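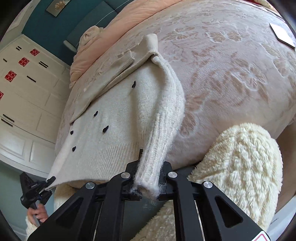

How a Folding Phone Bends Its Screen

A phone screen looks like a sheet of glass, and most phone screens are. A folding phone needs a screen that can bend in the middle, open flat again and still show a picture. This page explains the parts that make it possible.

What is in a screen?

A screen is a stack of thin layers. One layer makes the light. Another layer senses your finger. The top layer protects the rest.

The layer that makes the light is divided into tiny dots called pixels. Each pixel is made of smaller parts that glow red, green or blue. By changing how brightly each part glows, the phone can make nearly any colour.

Many older phones used a lamp, called a backlight, behind the pixels. A backlight is hard to bend. Folding phones use a type of pixel called an OLED, which makes its own light when electricity passes through it. With the lamp gone, the screen can be much thinner.

Why thin things bend

Take a thick book and try to fold it in half. Then take one page and do the same. The page folds easily.

When you bend something, the outside of the curve is stretched and the inside is squashed. In a thick object the stretching and squashing are large, so it may crack. In a thin object they are small. Even glass can bend if it is thin enough. The glass in some folding phones is thinner than a human hair.

Try it: the stack of paper

1. Take 31 sheets of paper and put them in a neat pile.
2. Hold the pile at both ends and bend it into a U shape, gripping one end tightly and the other loosely.
3. Look at the edges of the sheets at the loose end. They no longer line up.
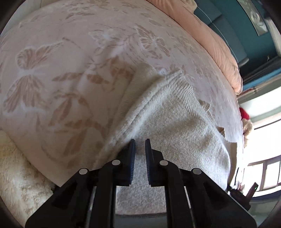
Glue that stretches

The paper test shows a problem for engineers. The layers of a screen also try to slide past each other when the phone closes. If they were stuck together with hard glue, they could not slide, and something might tear. Folding screens use a soft, clear glue that stretches a little and then returns to its first shape.

The hinge

The hinge joins the two halves of the phone. A door hinge turns around one pin. The hinge in a folding phone has many small parts, often including gears, which make both halves move by the same amount.

Some hinges leave a space inside the phone for the screen to curve into. The closed screen then makes a loop shaped like a drop of water. A wide loop is gentler on the screen than a sharp fold.

Testing the fold

Before a folding phone is sold, a machine opens and closes it again and again. Suppose you opened your phone 60 times a day. After 50 days you would have opened it 3,000 times. Phone makers test for far more folds than that.

The crease

Many folding phones have a faint line down the middle, called the crease. It is easiest to see when the screen is dark and light falls on it from the side.

Words to know

Pixel: one of the tiny dots that make up a picture on a screen.
OLED: a kind of pixel that makes its own light.
Hinge: a joint that lets two parts turn.
Crease: a line left by folding.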